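Search this site
Search
Enter keywords

Buying the second arm first: an interview with Herman Ngui

November. By the features desk
44 shares 3 comments

Herman Ngui keeps his equipment budget on one sheet of paper, folded into the back of a diary. He plans the purchases for Drendutex, a small company that trains robot arms to sort and pack food, and he has been doing it since the company had a single bench and a borrowed desk.

We met at half past nine on a Saturday, when he does most of his paperwork. I had asked him to talk about what it costs to set up a station with two arms, and what a first-time buyer gets wrong.

"They look at the price of the arm," he says. "They find one they can afford, they order it, and then they ring me up to ask why they can't start. Well, have they got a gripper? Have they got a stand? Is there anything to plug it into? The arm is one line on the sheet. Mine has 19 lines for each station."

He unfolds the sheet to show me. The arms come first, then the grippers, then controllers and power, then cameras. After those come a lot of small things with small prices next to them. Cables have a line of their own. So do fingertips, which he buys in bags.

"Fingertips wear out, and they get changed when the job changes. If you're picking up something small and soft you want one shape, and for a box you may want another. I put down enough for a year and I'm usually short by the summer."

Drendutex bought its first pair of arms through a dealer called Jelgate. Ngui had been told to get one arm, try it for six months and then come back for another. He argued for two straight away and got his way after a long meeting.

"With one arm you end up building everything for one arm. The table's in the wrong place, the camera's in the wrong place, all your recordings are of one hand. Then the second one arrives and you do it all again. I'd worked out what doing it again would cost us in wages, and it was more than the discount we'd have lost."

He is less sure about his choice of furniture. The company looked at purpose-made benches from a supplier called Campos and decided they were too dear. It went for ordinary desks with mats on top.

"I'd still do it, mostly. A desk is easy to move and easy to replace. But I didn't allow for how long it takes to get the height right, and I put nothing down for the floor. You've got carpet in half these rooms. It's not what you'd choose with food about."
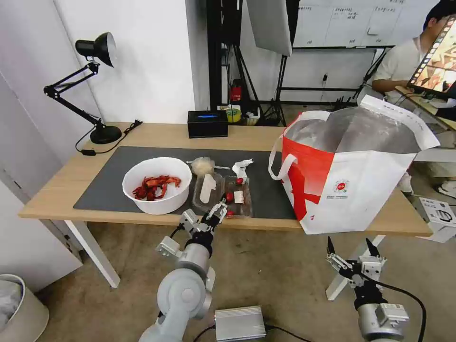 A small red item in the left gripper, with a bowl of crawfish and two clear trays on the mat.

Food is the part of the budget that people outside the company find hardest to take seriously. Ngui has a line on the sheet marked "props", and it covers bowls, trays, bags, netting and whatever goes in them.

"My old boss saw that line and crossed it out. He thought we could bring things in from home. You can do that for a week. After that you need the same bowl every time, and a spare of the same bowl, and someone who knows where the spare is."

Last month the props line came to 853 pounds across all the stations. He doesn't think that is high. What bothers him is that it goes up in bits, a few pounds at a time on different people's receipts, and he finds out at the end.

"So now there's one card and one cupboard. If it isn't in the cupboard, you write it on the door. It's a dull system. It has saved me more arguing than anything else I've done here."

Lighting was another surprise. The first plan had a single figure for it, which Ngui had guessed. He now prices lights and stands together for each room and adds a desk lamp for each station, and he asks the people who will work there before he orders.

"They know where the shadows fall. I don't. I'm sitting in here with a calculator."

I ask about spare arms. Drendutex doesn't keep any. It pays for a repair contract with a firm called Urero instead, and Ngui renews it each year after reading the whole thing through.

"Read the part about turnaround. Ours says three working days from when they collect it, and the first year I read that as three days from when I rang. They are very different when you've got people sitting at a desk with nothing to do."

He also tells buyers to budget for the operator's seat. At Drendutex somebody is beside the desk whenever the arms are running, and he counts that person's time as part of the cost of the station.

"A quote will never have that on it. You have to write it in yourself."

Next year he wants four more stations. He has pencilled them in at the bottom of the sheet, with a question mark against two, and he is waiting for a price on the grippers before he asks for the money.

3 comments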